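Counting Iron in the Third Trimester

Jun 24, 2026

My ferritin came back low at the week 28 blood draw, and the midwife at Isbridge gave me a leaflet and a prescription. The leaflet said to eat more iron. It did not say how much iron is in anything, so I made a spreadsheet.

The target I was given is 27 mg a day from all sources. My prenatal tablet already carries 27 mg, which looks like the end of the matter until you read about absorption. The body takes up a fraction of what is swallowed, and the fraction moves depending on what else is in the stomach. So I logged two things per meal: milligrams of iron, and whether anything helpful or unhelpful was eaten within the hour.

Breakfast was the problem. I had been taking the tablet with a bowl of fortified cereal, whole milk and a large coffee. Calcium and coffee both get in the way of iron. On paper it was my best meal of the day and in practice it was probably my worst.

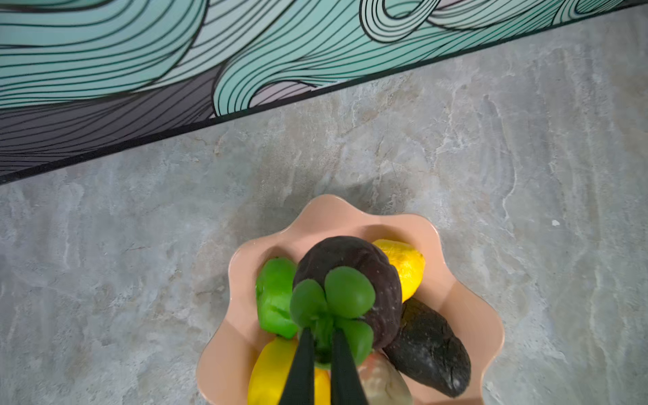
Green waves over gray marble.

The changed schedule is as follows. Tablet at 6:30 with water and half an orange. Cereal at 8:00. Coffee at 10:00, one cup, 226 ml, which is what my mug holds when filled to the line. Yogurt moved to mid-afternoon. Lentils or beef at dinner, with red pepper or tomato for the vitamin C. I don't eat liver at the moment because of the vitamin A, and my doctor agreed with leaving it out.

I also tracked calories for the first week, mostly to see whether the new layout had changed them. The seven-day average was 2247. The lowest day was 1755, and that was the day of the long drive back from Bravstead, when dinner was crackers and a banana. I stopped tracking calories after that. The number was fine and it took more than ten minutes a day to log.

Lentils deserve a note. Dry weight and cooked weight are mixed up all over the internet, and the iron figure per 100 g is more than double if you read the dry line. I did this for four days. My sheet had me eating an impressive amount of iron and I had to go back and fix every dinner. If your app has a generic entry for "lentils," open it and check which one it means.

Embla Wallin, who was in my prenatal class and had the same result a few weeks before I did, cooks hers in one batch and freezes them flat in bags. I copied this. My batch came to 938 g cooked and went into six bags, slightly uneven. One bag goes into a pan with onion, cumin, canned tomato and a handful of spinach at the end. Spinach has less usable iron than its reputation suggests - I add it for the folate.

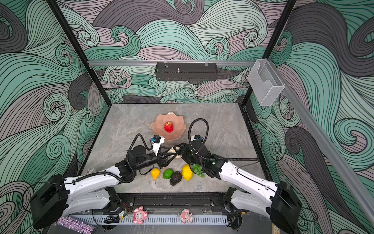
The other change was cookware. I tried a small cast iron skillet from Condden for the tomato dishes, on the theory that acidic food picks up some iron from the pan. It does, but the amount varies so much with cooking time and the age of the pan that I gave it no value in the sheet. It is also heavy, and at 30 weeks I didn't enjoy lifting it out of the low cabinet. It now lives on the stove.

Side effects, for anyone comparing. The tablet on an empty stomach made me queasy for the first five mornings. The half orange helped a little. Moving it to bedtime helped more, but I was waking up with heartburn, so I moved it back. Constipation was handled with prunes (three, after lunch) and more water than I wanted to drink. I asked the midwife about taking it every other day, which some people do, and she wanted me to stay on daily until the next draw.

The second draw was at week 33. Ferritin was up, still under where they would like it, and hemoglobin was normal. I can't separate the tablet timing from the food, since I changed both in the same week. A better designed test would have changed one at a time, but I was tired and had other things to do.

Illés, who shares the cooking, has asked for one dinner a week without lentils. We settled on beef chili, with kidney beans from a can, rinsed. It comes out a bit lower per bowl than the lentils and it freezes just as well. I have four portions put away for July and will make another pot when the freezer drawer has room.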